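Subject: Re: [teleop] release timing on the basket task
Date: February 27, 2020

> We've gone through 200 of the Gukesine demos and the operators keep
> opening the gripper too high. Is anyone else seeing this? Also, are you
> keeping the wrist view when there's nothing in it but gray panels?

Yes to both. On our side the habit comes from the hand controller. The trigger has a long dead zone, so people squeeze early and let go early. We now ask them to stop above the rim, wait, then open. Head view first, then wrist view:
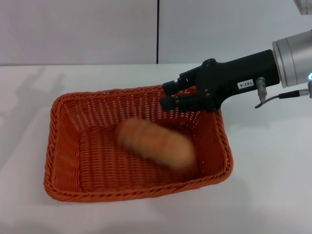
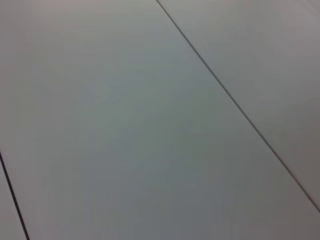 We keep every wrist stream, even the dull ones. Stubbs dropped theirs last June and had to record 402 episodes over again when they wanted the approach angle.

On the dead zone: set it to 5 in the Pillus config and restart the controller. The change doesn't load otherwise. Our full set is at 2477 episodes now, and the ones made after the change need a lot less trimming.

If Endby is still on the old config, can someone there post their trigger values? I'd like to compare before we start on the two-handed task.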